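¿Qué es un cubo?

Coge un dado, un terrón de azúcar o un bloque de tu caja de construcciones y dale vueltas entre los dedos. ¡Tienes un cubo en la mano! Es una de las figuras más fáciles de reconocer y también una de las más divertidas, porque sirve para construir, para jugar y para aprender geometría sin sacar el libro.

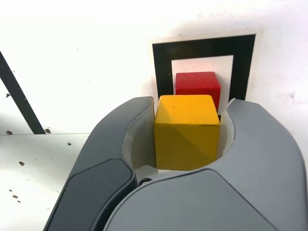
Última modificación de esta página: septiembre

Un cubo tiene seis caras, y todas son cuadrados iguales. Las líneas donde se juntan dos caras se llaman aristas, y hay doce. Las puntas donde se encuentran tres aristas se llaman vértices, y son ocho. Pasa el dedo por una arista de tu bloque hasta llegar a un vértice: ¡ahí cambias de dirección!

El bloque amarillo y el rojo son de colores distintos, pero los dos son cubos. El color no cambia la forma, y el tamaño tampoco. Un cubo tan pequeño como un guisante y otro tan grande como tu habitación tienen las mismas caras, las mismas aristas y los mismos vértices.

Un cuadrado en la mesa

Ahora vamos a jugar con dos figuras a la vez: el cubo, que tiene volumen, y el cuadrado, que es plano. En el taller de formas de Jilham usamos cinta negra para marcar un cuadrado. Si pones un cubo dentro, verás que la cara de abajo también es un cuadrado, solo que más pequeño. 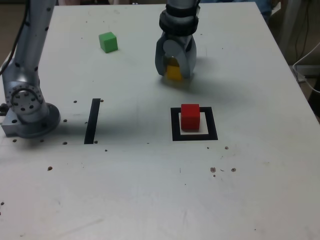 ¿Por qué un cubo se queda quieto en la mesa y una pelota se va rodando?
Porque el cubo se apoya en una cara entera, plana, y la pelota solo toca la mesa en un puntito.

¿Te animas a probarlo en casa? Necesitas cinta adhesiva, una mesa que puedas usar y 3 bloques: uno rojo, uno verde y uno amarillo. Pide permiso antes de pegar la cinta, ¡que luego hay que quitarla!

Marca un cuadrado bastante más grande que los bloques. Pon el verde fuera y el rojo dentro. El amarillo, donde quieras. Después di en voz alta dónde está cada uno con palabras como «dentro», «fuera», «cerca», «lejos», «delante» o «detrás». Cámbiate de sitio y vuelve a mirar. ¡El bloque que estaba delante puede quedar ahora detrás, y eso que no lo ha tocado ni el gato!
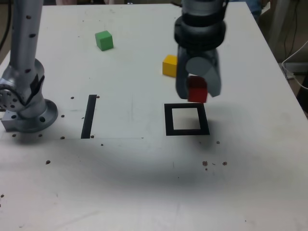
Texto: Equipo de Pequeña Ciencia, Taller Jilham

Otra idea para una tarde de lluvia es jugar por parejas. Una persona cierra los ojos y la otra cambia un bloque de lugar. Al abrirlos, hay que adivinar cuál se ha movido y explicarlo bien: «El rojo estaba dentro y ahora está fuera, cerca del verde». No vale señalar.

Y si tienes muchos bloques iguales, prueba a hacer un cubo gigante. Con ocho te sale uno de dos bloques de largo, dos de ancho y dos de alto. Para el siguiente tamaño necesitas veintisiete, así que ve buscando debajo del sofá.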